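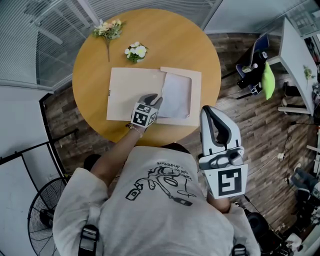
Puesto de prueba: mesa redonda, marco de cartón y pinza de mano en la derecha.

Foro > Manipulación > Pinzas y efectores finales
Tema: Dedos curvos con papel fino, ¿almohadilla lisa o con relieve?

montse_ibarra
19 de marzo de 2023
Hola a todos. Estamos comparando dos juegos de almohadillas para las pinzas de mano Girnus, las de dedos curvos. La tarea es meter una hoja fina en la ventana de un marco de cartón y luego montar el marco con su base y unas flores. Con el cartón no hay problema. Con la hoja sí: o se coge doble, o se arruga por el borde. Llevamos 13 intentos con cada almohadilla y no veo una diferencia clara. ¿Alguien ha trabajado con papel de este tipo?

dezso_i
¿Qué fuerza de cierre usas? Con almohadilla lisa yo cierro hasta que los dedos se tocan y nada más. Si aprietas, la hoja se desplaza.

montse_ibarra
Cierre manual con gatillo, no mido fuerza. Lo que hacemos ahora es apoyar los dedos de la izquierda en el borde del papel, arrastrarlo un poco y entrar con la derecha cuando se levanta.

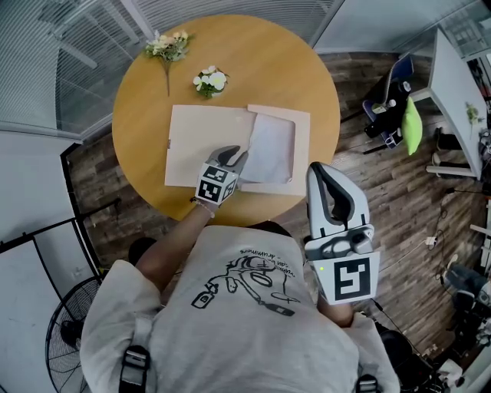 Pinza izquierda sobre el borde de la hoja, con el papel en la ventana del marco.

HamishSk
Para eso yo pondría relieve en las dos manos. La lisa patina sobre la mesa en cuanto hay algo de polvo. En Mendcombe cambiamos todas y no hemos vuelto atrás.

dezso_i
No estoy de acuerdo. El relieve marca el papel fino. En cartón da igual, pero si el resultado tiene que quedar presentable se nota. Nosotros tenemos 1.667 agarres registrados con papel y las lisas salen mejor en todo menos en el primer contacto.

HamishSk
¿Registrados con qué gramaje? Porque con papel de oficina no me sirve la comparación.

dezso_i
De oficina, sí. Con seda hice muy pocos.

HamishSk
Pues entonces no es el mismo caso – la seda se dobla antes de marcarse.

wilma.gunn
Una cosa aparte: mirad el seguimiento. Si la pinza se inclina mucho, el marcador se queda de canto para la cámara de la cabeza y la pose empieza a saltar. A mí me pasó con el soporte Drummond y estuve una semana culpando a las almohadillas. Repetid unos cuantos intentos con la muñeca más vertical antes de decidir.

montse_ibarra
Gracias, lo del marcador no lo había mirado. He repasado las grabaciones de la cámara de la pinza y en 5 de los intentos fallidos la pose salta justo antes del cierre. En esa vista los dedos con relieve se ven muy bien y se distingue si la tira entra centrada o torcida.
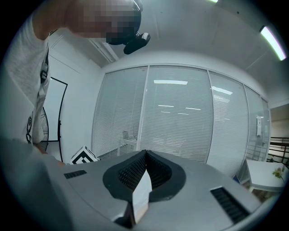 Con eso voy a separar los fallos en dos grupos, los de agarre y los de seguimiento, y a repetir la tabla. De momento dejo el relieve en la derecha y pruebo la lisa en la izquierda, que es la que arrastra.

dezso_i
Me parece bien la mezcla. Apunta también si coges por la esquina o por el centro del borde. Por la esquina sube antes, pero gira.

marion_tosh
Nosotros hicimos algo parecido en el proyecto Plellivwood y acabamos con tres milímetros menos de almohadilla en la punta. Ayudó más que cambiar la textura. Si quieres te paso el archivo de la pieza por privado.

montse_ibarra
Sí, por favor. En junio tenemos que entregar la comparativa y me da tiempo a imprimirla. Subo los números a este hilo cuando tenga la segunda tanda.

HamishSk
Sube también los del relieve en las dos manos, aunque a Dezső no le guste.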